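Section 4. Recording examples: two-arm pencil case task

This section covers recording sessions on the Brolgate two-arm bench. It assumes the arms are already mounted and calibrated (Section 2) and that the Genska recorder starts without errors (Section 3). If either arm has been moved or unbolted, go back to Section 2 before you record.

The task is short. The arms load a set of small stationery items into an open pencil case, one item at a time. Each run from the start pose to the end pose is saved as one example.

4.1 Before you start

1. Clear the working area in the middle of the table. Items you are not using can stay along the back edge as long as neither arm can reach them in the course of the task.

2. Check the cables on both arms. They should hang in a slack loop and should not pass between the fingers at any point in the motion.

3. Wipe the lens on each wrist camera with a dry cloth. Do not use spray.

4. Open the Genska recorder on the laptop and choose the Mussa task profile. The profile loads the start pose, the joint speed limit and the file naming.

5. Enter your operator name. Use the same spelling each time, for example "Sizwe Mabuza", or the recorder will treat you as a new operator.

CAUTION: Keep your hands outside the reach of both arms whenever the status line says ARMED. The speed limit applies to the joints and does not stop the fingers from pinching.

4.2 Setting out the items

1. Choose a case. Any case in the kit can be used, clear or solid, but do not change cases in the middle of a batch.

2. Open the case fully and place it where both grippers can reach it. The lid may lie flat or lean back, depending on the hinge.

3. Lay the items on the table beside the case. Change their angle and distance between runs. Examples that all start from the same layout are of little use for training.

4. Leave enough room next to each item for a finger on either side.

Table view, then wrist camera view:
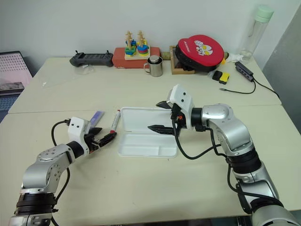
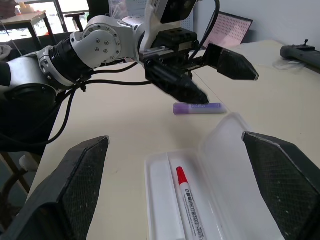 4.3 Recording a run

1. Press Home and wait for both arms to stop.

2. Press Arm. The status line changes to ARMED.

3. Press Record, then begin moving the arms with the controls. Pick up the first item, place it in the case, and open the fingers fully before you back away.

4. Repeat for each remaining item. Only one arm should be over the case at a time.

5. Return both arms to the end pose and press Stop.

6. Mark the run as Good, Partial or Discard. The recorder will not start the next run until you choose.

NOTE: A dropped item does not spoil a run. If you can pick it up again with the gripper, do so and mark the run Good. If you have to reach in by hand, press Stop first and mark it Partial.

NOTE: Move at a steady pace. Long pauses are saved along with everything else - if you need to stop and think for more than 8 seconds, end the run and start over.

4.4 Batches and breaks

A batch is 13 runs. At the end of each batch the recorder asks you to check the finger tips and the wrist camera mounts. Tighten any loose screw by hand only.

Operators should take a break after every second batch. Tired operators make jerky motions, and those carry over into the trained model.

4.5 Checking the files

1. Open the Review tab and play back the first and last run of the batch.

2. Confirm that all camera views are present and that they stay in step with one another.

3. Look for frames where a gripper hides the item completely in every view. A few are normal. If they last through the whole pickup, change the layout for the next batch.

4. Press Upload. Files go to the Nesus store and are removed from the laptop once the transfer is confirmed.

As of 21 Jul 2021 the store held 3,212 runs for this task, of which 2,729 were marked Good. Partial runs are kept for separate use. Discarded runs are deleted after 30 days and cannot be restored.

4.6 Shutting down

Press Home, then Disarm. Wait until the status line reads IDLE before you switch off power to the arms. Close the recorder last.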